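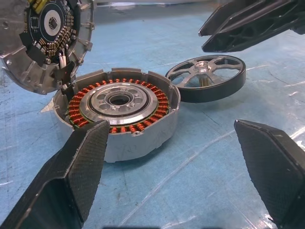
*A brushless motor, opened up on the bench.*

# The Cat Who Stopped Jumping

Maya Tannous noticed the windowsill first. Her cat Berge, 11, had slept on it every afternoon of his life, and one week in March he was sleeping on the rug underneath it instead. Not limping. Not crying. Eating fine.

"I figured he liked the rug," she says.

He had arthritis in both hips and one elbow. Bad enough on the X-rays that the vet turned the screen around so she could see for herself.

Cats hide it. Dogs limp, dogs yelp, dogs look up at you on the stairs. A sore cat just edits its day. Skips the high shelf. Takes the bed in two steps, chair then mattress. Stops grooming the lower back, so the fur there goes clumpy and flat, and people blame the food.

Kanini Ndung'u has been a vet in Brerkodcombe long enough to have a speech for this, and she gives it to me between appointments, eating a granola bar over the sink. Saturday morning, full waiting room, somebody's beagle singing.

"Owners tell me he's slowing down. OK, slowing down how? Show me your phone."

She means video. Cats freeze up on an exam table and a frozen cat tells you very little, so she asks for clips from home — stairs, litter box, the jump onto the couch. Six clips is plenty. She watches the back legs on the way up and the front legs on the way down. A cat that pours itself off the couch with its front paws reaching for the floor is a cat she wants to X-ray.

Treatment is less dramatic than people expect. Weight first, if there's weight to lose. Then pain relief, from the vet and only from the vet. Do not give a cat anything out of your own medicine cabinet. Tylenol can kill a cat, one tablet can do it, and she still gets the phone calls.

And the house. Litter box with a low side, on the same floor as the bed. A rug where the floor is slick. Food and water up a few inches if the neck or elbows are sore. Steps to the favorite spot, wide ones, that dont wobble. Warm bed away from the draft.

Tannous did most of it in one weekend. The carpeted steps took 4 tries before he'd put a foot on them (tuna, eventually). The new litter box he used right away, which made her feel awful about the old one.

Blood work came before the pills, to check his kidneys, and gets repeated on a schedule Ndung'u sets. With the X-rays the first bill was $170, more than she'd planned on for a cat who in her words "had a rug thing."

Berge is back on the sill most afternoons. He takes the steps up. Going down he still skips the last one and lands with a thump you can hear in teh kitchen, and Ndung'u has asked for a video of that too.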